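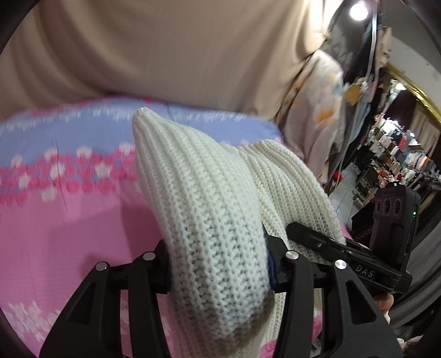 **1/** Notes on folding and storing chunky rib knits, from doing the whole sweater shelf this February. Long thread, mostly about fabric behavior.

**2/** Rib is columns of knit stitches alternating with columns of purl. The purl columns sit back, so the fabric closes up like an accordion at rest and opens when pulled sideways. Most storage damage in rib comes from leaving it opened.

**3/** Quick check on any cream or white piece: bunch it and look at the stretched part. In a chunky gauge you get small dark openings between the ribs. Let go. If the openings close within a minute, the fabric still has recovery. If they stay, it needs a wash and a flat dry before it goes away.

**4/** Hangers: no. A heavy rib sweater hangs its full weight off two shoulder points. The one I had on a hanger last winter gained length in the body and lost width. Washing got most of the width back. The length stayed.

**5/** Fold with the ribs, then across. Sleeves in first, laid parallel to the side seam. Then bring the hem up in thirds. A single fold at the middle puts one hard crease across every rib at the same row.

**6/** Pick up from both sides of a fold, with the fabric doubled. Pinching one layer by a single rib pulls a column out of line, and on a loose gauge you'll see it afterward as a ladder-looking stripe. It's fixable with a damp cloth and patience.

**7/** Work on a cloth, not bare wood. Any patterned cotton is fine. Pale yarn finds every splinter on my table, and lint shows up better against a print than against white.

**8/** Stack limit on my shelf is 6. At 7 the bottom sweater came out with the ribs pressed flat. Heaviest goes at the bottom, cream pieces away from anything dark that sheds.

**9/** For weight, the cream one is 478 grams on the kitchen scale. My thin merino pullovers aren't close. I sort the shelf by weight now instead of by color and it stays upright.

**10/** Boxes: I use the Rokton shallow ones. The deep version holds more and gets you straight back to the compression problem in post 8. Lid off for a day if the knit was washed recently.

**11/** Drying. Flat, on a mesh rack, ribs pushed closed by hand while damp. Push in from both side seams toward the center until the width matches what you measured before washing. Measure before washing. I write it on tape inside the box lid.

**12/** Nanetti sells a folding board for this. Tried it. Good on shirts. On thick rib the board edge leaves a line, so I went back to folding by hand.

**13/** Pills: comb, not shaver, on anything with open stitches. The shaver guard rides over the ribs and the blade catches the high ones.

**14/** Someone asked about cuffs. Same structure, tighter needle, usually outlives the body. If a cuff has gone slack, wet it, squeeze it closed, leave it overnight. Repeat once. After that it's a reknit.

**15/** Remaining: two cardigans and a scarf with fringe. The scarf gets rolled.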